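Bosano Color Words
README, last touched 2023-02-24

A table of color names as printed in home furnishing catalogs, matched with what ordinary people call the same colors when they have to say them out loud. The catalogs say "Whispered Oat." The people say "beige." Both are kept.

If you only want the file, it is bosano_words.csv, and there is nothing clever about it.
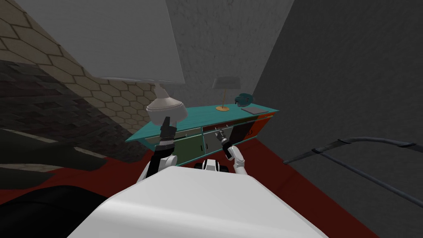 Catalog Language Group, Helmy Reading Room

What is in the table

Each row is one printed color name, from one catalog page, for one product. The fields are:

id: a number, never reused
name_printed: the color name with the catalog's own spelling and capitals
product_kind: lamp, rug, tile, cabinet, paint, other
name_plain: what a reader called it, in their own words
reader: initials
sure: yes, no, or shrug

"Shrug" was added in August after Doaa Ait Brahim pointed out that readers were writing it in the margins anyway.

There are 200 printed names in this release. Lamps are overrepresented. Lampshade makers will not leave white alone, and a good part of the table is different ways of not saying it: Chalk Morning, Quiet Linen, Number Nine. Number Nine has no matching One through Eight that we could find.

How the plain names were collected

12 readers took part. Each got the printed swatch with the name covered up and wrote down the first thing that came to mind. No list to choose from, no going back. Sherif Zaki ran the sessions at Justhorpe and typed everything in, including the spelling of "mauve," which is why there are so many of them. We left the misspellings in name_plain. If you need them cleaned up, please clean up your own copy.

Stone and stone-look finishes
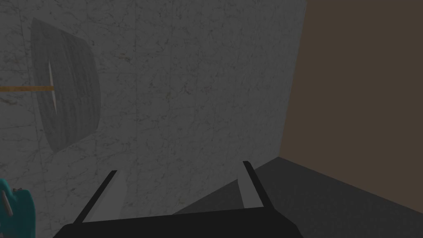 4 min read

Marble gave us the most trouble. A plain brown wall gets called brown and everyone goes to lunch. A pale gray marble with darker veins gets called gray, white, "bathroom," "bank," and in one case "my aunt's." Where the answer was a place or a relative, it stays in name_plain and sure is set to shrug.

Tane Pryor wanted a separate field for pattern. Bouchra Bennani did not. The compromise is that there is no field for pattern, and Tane has a spreadsheet of his own called tiles_proper that he will send you if you ask nicely.

Taupe has its own note in the file notes_taupe.txt. It is longer than this README.

Known problems

Printed swatches vary from one copy of a catalog to the next. The Pladthorpe spring catalog was scanned twice and the two Harbor Fogs do not agree. Rows from it carry the letter p after the id.

6 rows have no product_kind. The page was torn, or the product was a thing none of us could identify with confidence.

Readers were all adults living within a bus ride of Justhorpe. Do not use the table to say how English speakers in general see green.

Roughly a third of the plain names contain "-ish." Sorting on name_plain will put grayish and gray side by side, greenish and green side by side, and "sort of yellowish I suppose" under S.
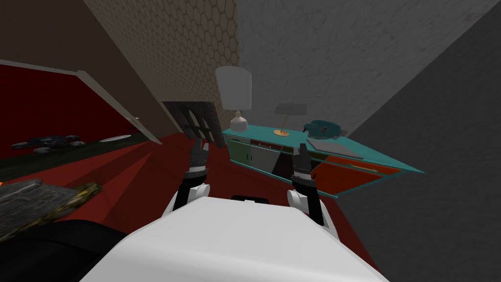 Fig. 3. Black, white, and a cabinet.

Using it

Read the file as UTF-8. Opening it in a spreadsheet program will turn the printed name "March 1" into a date. It is a pale blue.

Free to use for anything, with credit to the group. Corrections go to Brahim Berrada, with the id of the row and the page if you have it. Arguments about teal go to Bouchra.

Changes since the last release

Added the shrug value
Removed duplicate Dove, kept Dove Two
Put back duplicate Dove (different catalog)
Fixed the comma in "Sand, Again"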